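Culex for two-armed robots: a review after a term of use

I wanted to like Culex before I ever opened it, so you should know that going in. Ruba Chidiac had been telling me over lunch for most of the fall that our way of teaching the arms was wearing us both out, and by November I was ready to hand somebody money. The license was $455 for the lab. I have spent more than that on a chair I don't sit in.

For anyone who hasn't run into it, Culex is a training package from Stutura. You give it recorded demonstrations of a task done by hand through the robot, and it gives you back a policy the robot can run by itself. Plenty of tools do that now. What is different in this one is how it cuts up the recordings. It goes looking for the moments where the two arms depend on each other (a handoff, one arm holding something while the other works on it) and gives those moments extra weight in training, and it lets the long, dull reaching parts count for less. The idea is laid out in a short paper that comes with the download, and I thought it was one of the friendlier methods sections I've read this year. You can follow it with a cup of coffee and one pencil.

We tried it on a task we already knew far too well, the one we use at Zirnarstead to break in new students. Colored markers start in a tray. One arm picks up a marker and passes it over, and the other arm takes it and lowers it into a cup. It sounds like nothing at all until you've watched a gripper let go a hair too early for the ninth time before breakfast.
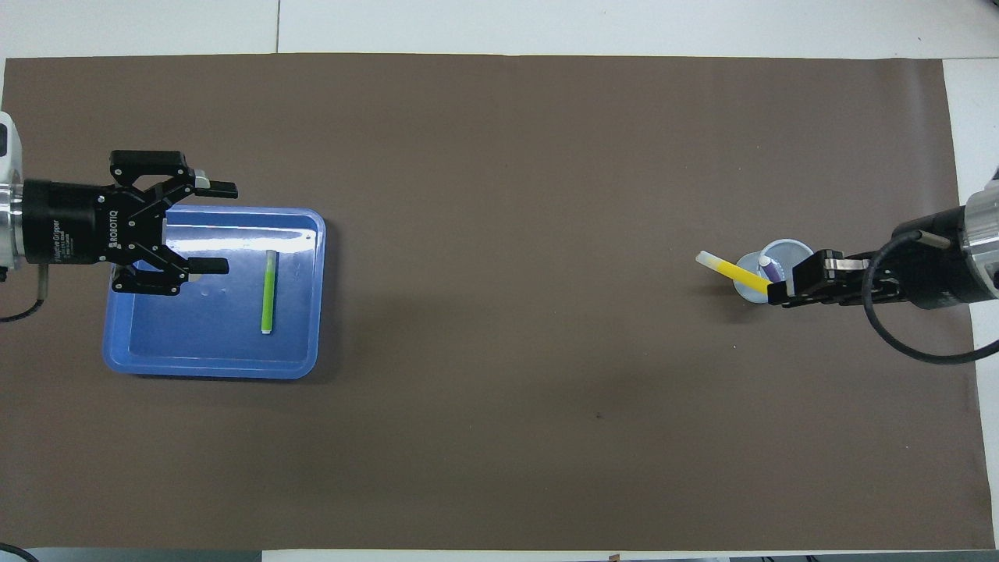 The recordings were the part I dreaded, and I'm pleased to say they went fine. We made 165 demonstrations, most of them by Ruba, who has steadier hands than I do and much better taste in music to work by. Culex's import step read our logs without complaint once I had renamed the wrist channels to match what it expected. The manual mentions that renaming in one sentence on a page about something else, so let me save you an afternoon: do it first. If you don't, the program will cheerfully swap your left and right arms and train on the result.

There is a preview screen that shows each recording as a colored strip, with the linked moments marked in orange. I grew very fond of it. You can drag the edges of a mark if you disagree with the program, and I did disagree now and then, mostly over the cup. Culex likes to call the handoff finished as soon as the giving fingers open, and for thin, light things like ours I wanted the mark to run on until the receiving arm had pulled clear. Moving those edges by hand took two evenings. It's soothing work if you're in the mood, like shelling peas.

Training itself ran overnight on our one good graphics card. The default is 3,000 steps, and I left it alone the first time and never found a reason to change it.

Now for how well it did. Our old policy, trained with the Hassanpour recipe on exactly the same recordings, filled the cup with every marker in 58 percent of its trials. Culex did better than that on the first morning, and the gain was nearly all in the pass from one arm to the other, right where the paper says it ought to be. Drops in midair became uncommon enough that people stopped flinching. Picking from the tray was no better than before, and when a marker ended up tight against the rim it may have been a little worse. I suppose that's the price of telling the program that reaching matters less! The paper admits this in its limits section, in plain words, and I appreciated that.

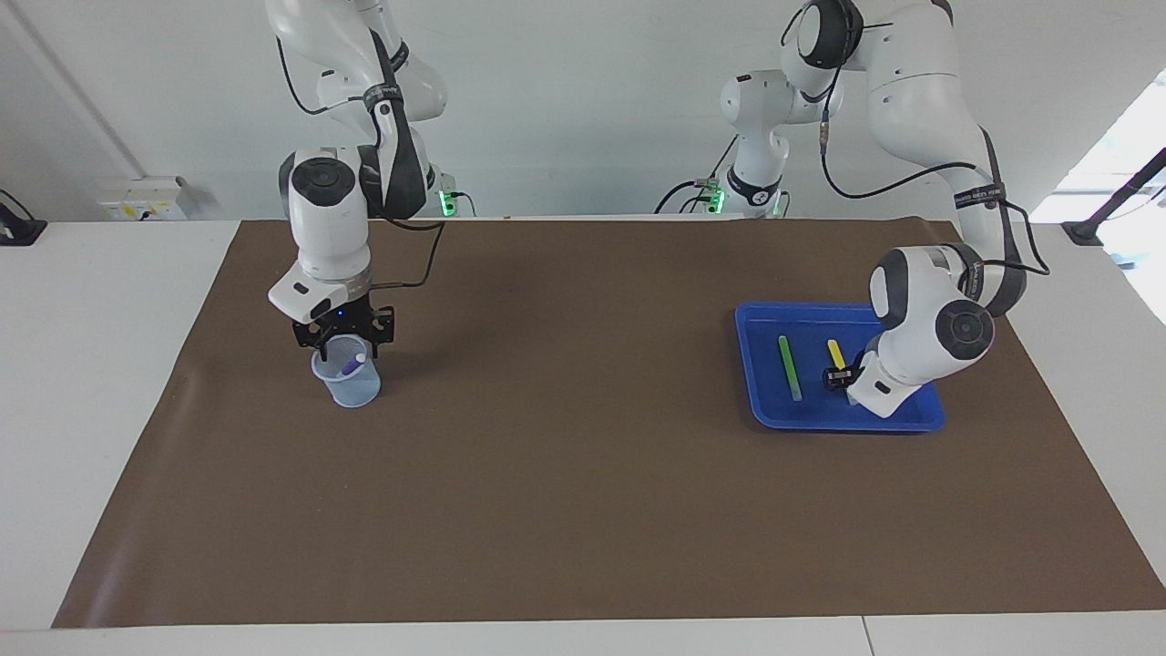

The marker task on our bench, with the cup beneath one gripper and the other at the tray.

Homa Vahidi, whose opinion I trust on anything with a seed number in it, was cooler about the result than I was. She pointed out that we had tuned the orange marks by hand and had given the Hassanpour recipe no such kindness, so part of the gain might be our own fussing. She was right to raise it. We ran Culex again with its automatic marks untouched, and it landed between the two, closer to our tuned version than to the old one. We used one table, one mat and one set of markers throughout, so please don't read this as a verdict on folding laundry or opening jars. I'd love to hear from someone who has tried it on cloth.

A few complaints. The progress window freezes if you resize it — the training keeps going underneath, so leave it be and go home. The help pages use "episode" and "take" for the same thing, sometimes in one paragraph. Checkpoints are saved under long strings of letters, and I now keep a paper notebook next to the keyboard to remember which was which. And there's no way to give extra weight to a pick, only to a linked moment, and that is the one feature I would pay more for. I wrote to Stutura and got a kind reply saying they had heard it before.

Would I buy it again? Yes, for any task where the two arms have to meet in the middle. If your arms mostly work side by side and never touch the same object, keep the Hassanpour recipe and spend the money on better fingertips. Ruba has already started recording a second task, with a jar lid, and has asked me to stay away from the orange marks until she's had her turn with them.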